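Can a machine fold my towels yet?

My sister-in-law asked me this in September, while she was standing behind a mountain of washing. I work with automation, so the family thinks I must know when the laundry robot will come. I told her I would write a proper answer, and here it is.

At my first job, at Stiltia, we had a packing line that closed 252 boxes before the morning coffee. It never complained. But every box had the same size, and every box came from the same side. When one arrived a little bit open, the line stopped and a person had to walk over and push the flap down with a thumb.

A house is full of boxes that are a little bit open. Cloth is even worse, because it has a new shape each time you let go of it. My colleague Lợi Huỳnh spent two months on towels only. He told me that the folding itself was not his biggest trouble. Finding a corner was. A person finds it with the fingers and does not think about it. His program looked for 15 seconds and then, quite often, took hold of the middle.

Then there is everything else that lives on a table. Beverley Henare, who taught me most of what I know about grippers, likes to say that she would believe in home robots when one of them can put away a cloth and leave the plant standing. I think this is a fair exam. Small cartons, loose cards, a pot with wide leaves — all these things are easy for us to go around, and for a machine each one is a question. 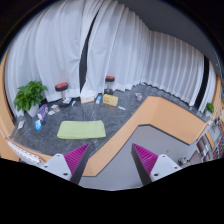 Green cloth, folded, with the fingers open in front of it.

So my answer to my sister-in-law is: one cloth, on a clear piece of table, I would trust a machine to try. The whole basket, with socks and the sheet with elastic corners, no. I would not pay for it today, and I would not throw away the ironing board.

She has asked me next about the dishwasher. I need some time for that one.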